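Ranking a season from the kitchen table

The woman behind the Tultura blog answers my call at seven in the evening, when her episode is already downloaded but she will not let herself watch it yet. "First the tea, then the episode, then the notes," she says. "If I change the order I become unfair to the show."

She has written about animated series for nine years, and she asked me not to print her name. Her readers know her only as Tultura. In this time she has published 415 reviews, most of them of single episodes, and a few long articles about directors and studios. The longest is about Druder, a space drama of 104 episodes which she watched from beginning to end two times.

I asked her why two times. "The first time I hated it," she says. "I gave up my evenings for a whole winter and I was angry with the ending. Then a reader wrote me a very long letter and explained that I did not understand the brother. He was right, I did not understand the brother." Her second article about Druder is still the most read page on the blog, with 2,263 comments under it. She has read all of them, and she admits that some of them hurt.

Her scoring system goes up to 100 points, and she has never given the full number. The nearest was Kirovetti, a short series about a family of bell makers, which lost its points for the music in the last episode. "Everything was quiet for eleven episodes and then suddenly there is a rock song. I was sitting there and I thought, who decided this?"

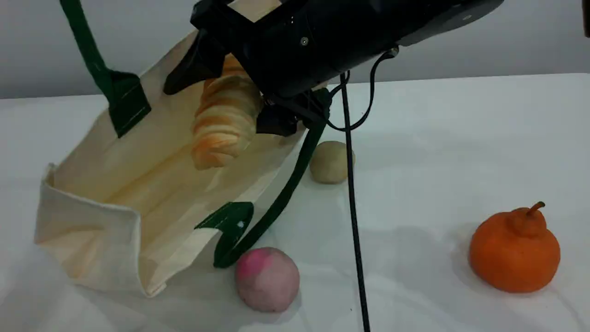
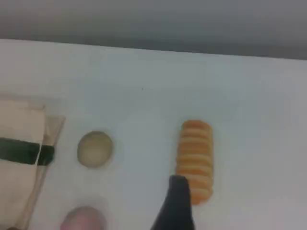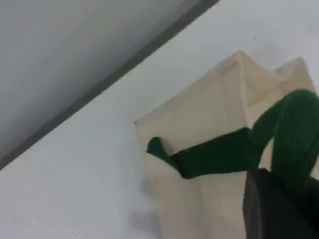 White tabletop and cream-coloured fabric, with a bread roll in the first photo.

The question she receives most often is how many episodes a person must watch before leaving a series. Her own rule is three, but she breaks it. With Hendriks, the detective comedy from last autumn, she stopped after one and said so in her review. The fans were not pleased. "They told me it becomes good in episode five. Maybe. But five episodes is almost two hours, and in two hours I can watch a film and also wash my hair."

She is more patient with old series than with new ones. Old drawings, she says, have mistakes which she likes – a hand with the wrong shadow, a door that changes its colour between two cuts. She keeps a notebook of such mistakes and has filled most of it. It is not for the blog.

In October she will begin with the autumn season, and this time she plans to follow only six series. Last year it was fourteen, and by the middle she was mixing up the characters. "I wrote a whole paragraph about a girl with a sword who was in a different show," she says. "A reader corrected me in four minutes."

Does she ever think about stopping? She is silent for a moment, and I hear a spoon in a cup. "Every spring," she says. "Then somebody announces a new season of something."

At five minutes to eight she asks politely if we are nearly finished. The tea is ready.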